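Changes to the Lending Collection at Brotia House

The Brotia House Lending Collection will reopen to members on 25th August, following the summer closure for stocktaking and repair. Members are asked to read the notes that follow before placing their first request of the new season, as several of the borrowing arrangements have changed.

The collection was founded to allow households in the district to borrow items for the kitchen and dining table that they might need only once or twice a year. It now holds serving dishes, table linen, preserving pans, cake tins, trays, boards and mats, together with a small number of larger pieces for use at weddings and other gatherings. All items remain the property of Brotia House and are lent on the terms set out in the members' handbook.

Loan periods

The standard loan period has been extended to 16 days. This applies to all items except the large preserving pans, for which demand is high in late summer and which will continue to be lent for one week only. A loan may be renewed once, either at the desk or by telephone, provided that no other member has asked for the item.

Requests for large gatherings should be made at least 31 days in advance. Members who expect to need more than one full table setting should speak to Percy Llanos, Collections Manager, before completing the form. Settings from the Zapata bequest may not be divided between two borrowers, and the plates from that bequest must be washed by hand.

Cork and wooden items

A number of boards and mats were withdrawn in February after they were returned stained or warped. Those which could be restored have been cleaned and are again available. The remainder have been replaced through a grant from the Skitach Fund, to which the House is grateful.

Cork should be wiped with a damp cloth and mild soap, then dried flat and away from direct heat. It must not be left to soak, nor placed in a dishwasher. Wooden boards may be rinsed briefly but should be stood on edge to dry. Members are kindly asked not to oil any item before returning it, as some finishes take oil badly and the treatment is difficult to reverse.

Pieces made of cork are marked with the letter C in the new catalogue and are stored on the lower shelves of the west room. They may be borrowed singly or with a table setting.

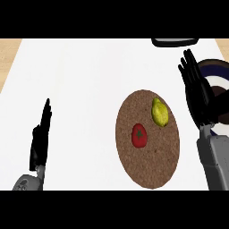

Deposits and breakages

The deposit for ordinary items is unchanged. For pieces from the Zapata bequest, a signed undertaking is now required in addition to the deposit, and the borrower named on the form must collect the items in person.

Breakages should be reported when the item is returned. The House does not normally charge for a first breakage where the item is in common supply, but the deposit may be kept if damage is not declared. Repairs should not be attempted at home. Glued china in particular can seldom be returned to use.

Catalogue and opening hours

The printed catalogue has been revised by Waqas Rizvi and may be consulted at the desk. Entries are now arranged by use, with a separate index by material. The old shelf numbers have been kept in brackets for the benefit of members who are used to them. Corrections may be left in writing in the tray beside the door.

The desk will be open in the mornings only until the end of the month, after which the usual hours will apply. Items may not be left in the porch when the building is closed.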